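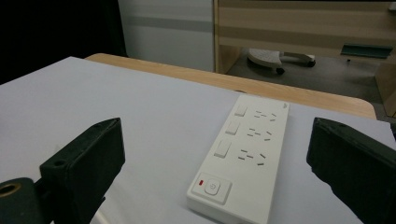 The repair counter at Lidwood opens at nine, and by half past there is usually somebody standing at it with a power strip in a grocery bag. The woman who runs the counter has worked there for 18 years. She used to see toasters and table lamps for the most part. Now she says a good share of her day goes to power strips, and most of those don't need fixing.

"People bring them in because one socket is dead," she said. "Then I find the little switch next to that socket and it's off. I turn it on, they say thank you, and they go home. I don't charge for that."

Strips with a separate switch for each socket are what she recommends to nearly everyone, in spite of the confusion. She keeps one on her own workbench, with a main button at the end and a red light next to it. The light, she said, is the first thing she looks at when she comes in and the last thing before she locks up.

"On mine, the light means the strip has power. On another one it might mean the surge protection is working. You have to read the sheet that came with it, and the sheet is always the first thing people throw out."

The workshop takes up the back third of a hardware store. In June it handled 226 items, counting everything from vacuum cleaners to a doorbell, and 90 of them were power strips or extension cords. She wrote the numbers down in a ledger because the store's owner had asked whether the counter was worth the floor space. It was, she said, though she would have kept the ledger anyway.

Customers often ask which make to buy. The store stocks two, Kolanex and Strobel, and she will sell either one. The Kolanex has the stiffer switches. The Strobel has a longer cord, which she doesn't see as a point in its favor if the outlet is right behind the desk.

"Then you've got four feet of cord on the floor, and somebody puts a rug over it," she said. "I don't like cords under rugs. You can't see if the cord is damaged and it can't cool off."

She is less relaxed about strips with universal sockets, the kind with slots cut to take plugs from several countries. Travelers like them, and so do families who have moved and brought their appliances along. She has no quarrel with the ones that are properly made, but she tells people to check two things before they plug in. One is the voltage printed on the appliance. The other is how the plug sits.

"The slots will take a lot of different shapes. That doesn't change what's coming out of the wall," she said. "A hair dryer from overseas can go in just fine and still be the wrong thing for the house. And if the plug wiggles, take it out. A loose plug gets hot."

Grounding is the other question. Some universal sockets accept a three-pin plug without making a connection to the ground pin, and there is no way to tell by looking at the front. She tests them with a meter when customers ask. Few do.

What she does end up throwing away are strips with scorch marks, cracked cases or a switch that crackles. She doesn't open them for repair. A new switch is a small job, she said, but by the time one has burned, the contacts behind it are usually in bad shape too, and a replacement strip costs less than half an hour of her time. The old ones go into a bin that Linetov, a recycler across town, empties when it gets full. She cuts the plug off first so that no one fishes one out and takes it home.

Heaters come up every winter. Her answer is the same each time: straight into the wall, never a strip. The same goes for the window air conditioners that people were carrying past her counter on the day we spoke.

She gets more pleasure out of the small stuff. One customer had put a strip of masking tape down the side of his and written the name of each appliance beside its switch. She started doing it at home, where her printer, desk lamp and radio share one strip. The printer stays off until she needs it.

"I print maybe one page a week -- a return label or something like that," she said. "It doesn't have to sit there all night with its lights on."

She hasn't worked out what it saves her. A neighbor told her it came to 100 dollars a year, and she doubts it very much for one printer. She also dusts the sockets with a dry brush, with the strip unplugged, and she would like more people to do the same. The ones that come across the counter are often packed with lint, and crumbs if they lived in a kitchen.

The counter closes at four. Strips can be dropped off without an appointment, and she asks that people bring along whatever was plugged in when the trouble started.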